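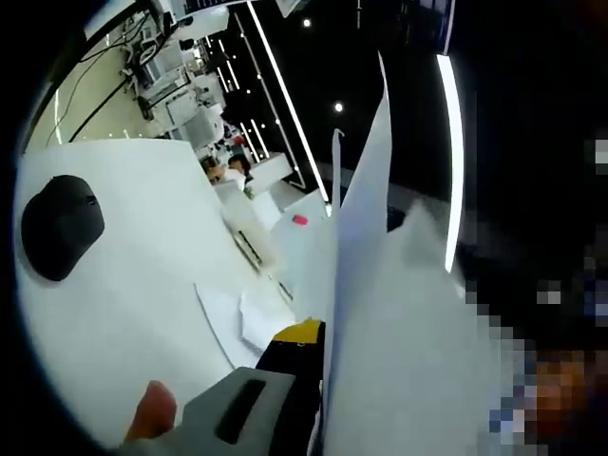 Can we please retire the cold open where somebody finds a body while jogging

I watched 14 episodes of Skarnis over the last two weeks. Yes, all of it. Yes, I had other things to do. And I'm writing this fast because the second season got announced and everyone on my feed is acting like it's the best crime show in years. It isn't. It's fine. The problem is it could have been great and it keeps tripping on the same dumb stuff every procedural trips on.

Start with the jogger. Episode one, jogger. Episode four, jogger with a dog. Episode nine, two guys on bikes, which I guess counts as growth. We meet these people for forty seconds, they scream, title card. Never see them again. No statement, no bad dreams, nothing. Finding a dead person would wreck my whole year and the show treats it like a doorbell.

Then the confession. Every single week. Detective sits down, slides a photo over, says one semi-clever thing, and the guy folds. Where's his lawyer? Where's anybody's lawyer? The old Vornell did this too back in its first couple seasons but at least Vornell had the decency to let some of those confessions get thrown out later. There was a whole episode where the case fell apart over a signature. An hour about a signature! Best thing they ever did. I still think about it.

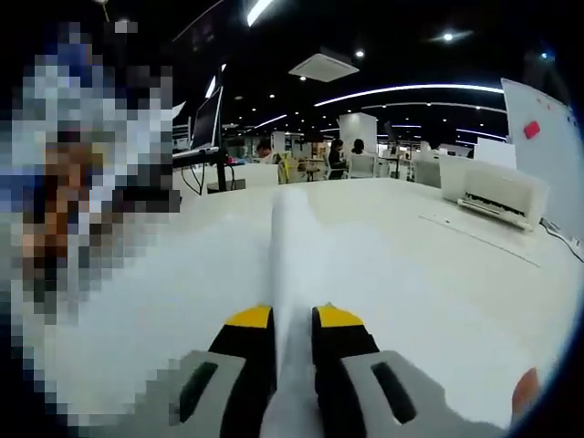
White tabletop, office space beyond.

Skarnis would never. Skarnis needs the cuffs on by minute 41 so there's time for the bar scene. The bar scene is always the same too – two beers, one sad look, somebody says "you did good today." Did they? The guy confessed because the script told him to.

What bugs me most is the victims. In the "ripped from the headlines" episodes (there are at least three, and you'll know them when you see them) the real thing that happened to real people gets borrowed for the first ten minutes and then dropped so we can find out about the detective's divorce. I don't care about the divorce. I care about the woman in the hospital who had one good scene, a really good scene, and then turned into a name on a whiteboard. If your going to take somebody's worst day and put it between car commercials, stay in the room with them a little longer.
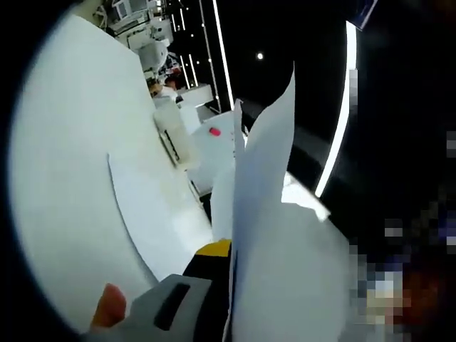 And before the comments start, I know it's TV. I know 44 minutes isn't a lot. But Elard gets the same 44 minutes and manages to keep its victims around. They call the station. They get annoyed that no one called back. One of them moves away mid-season and the case just sort of sits there, and you feel it sitting there. That's not slower writing, it's people remembering who the story is about.

Last time I complained about a show here the post got 426 comments, most of them telling me to watch something else. Ok. I do. I watch everything. That's how I know the difference.

Couple of good things, to be fair. The captain is terrific. The music mostly stays out of the way. The courtroom two-parter in the middle is tense and weird and lets a witness be wrong with out making her a liar, and for two hours I thought the show had figured itself out. Next episode – jogger.

Season two lands in March. I'll watch it, obviously. My one request is a cold open with somebody just calling 911 and waiting. Let them wait on the line for a bit. Let us hear the operator ask for the address twice. Then bring that caller back in the last act and ask how they've been sleeping.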